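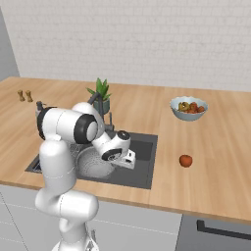 Left basin, with the strainer in.

Waiting for hot water, part two
June 3, 2020

In April I wrote up the pipe layout and said I would post measurements once I had a week of them. I now have the week.

The heater is a Plodgate tank model in the northeast corner of the basement. The kitchen is at the opposite corner of the house, and the hot line between them is 36 feet of three-quarter-inch copper. It runs under the joists, drops to clear a duct, and comes up through the floor behind the sink cabinet. The previous owner sized everything for a bathroom that was never built, so the kitchen is fed by a pipe wider than it needs.

Pipe diameter matters more than most people expect. Volume goes with the square of the inside diameter, so a half-inch line over the same distance would hold a little under half the water. All of that water has to go down the drain before anything hot reaches the tap.

Method: first draw of the morning, lever fully to hot, thermometer probe in the stream, stopwatch running until the reading stopped climbing. The median was 65 seconds. The pipe volume divided by the flow rate predicts a good deal less than that. The difference is heat going into the copper itself, plus mixing at the front between the hot and cold water. Bare pipe in a cool basement takes a surprising share of it.

The flow at the kitchen is one and a half gallons a minute, measured with a bucket. Each full wait therefore costs a bit over a gallon and a half. With seven draws a day from a cold line, and leaving out the weeks we are away, the annual total is almost 4,000 gallons. Not every draw starts from cold, so treat that as an upper figure. Gretport water is cheap enough that the money is minor. The wait is what bothers me.

Options I have looked at:

Repipe in half inch. Cheap in material, unpleasant in labor, and the section behind the duct would have to be cut out in pieces.

Demand pump. A Stöckli unit at the far end, using the cold line as the return, came to 500 dollars installed on the one quote I have. It runs only when you press the button and shuts off on temperature rise. You still wait, but the water goes back to the heater.

Point-of-use heater in the sink cabinet. This needs its own circuit, and the panel is full.

Insulation alone. Foam sleeves do nothing for the first draw of the day. They do stretch the time the line stays usable between draws, and I had left this option out of the first post.

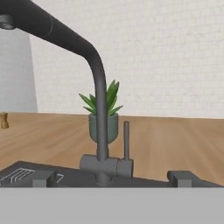
Veronika Haslinger commented on the April post that I should sleeve the pipe before spending anything on a pump, and that the drop under the duct is where she would expect to lose the most. Her own line stayed warm enough to wash dishes well after lunch once it was covered, and she never went back for the pump quote.

I agree with the order of work. I am less sure about the drop, which is short, but it does sit in the draft from the basement door. I have bought sleeves for the whole run and will repeat the morning test, then add a second one taken two hours after a draw. The elbows still need to be mitered by hand.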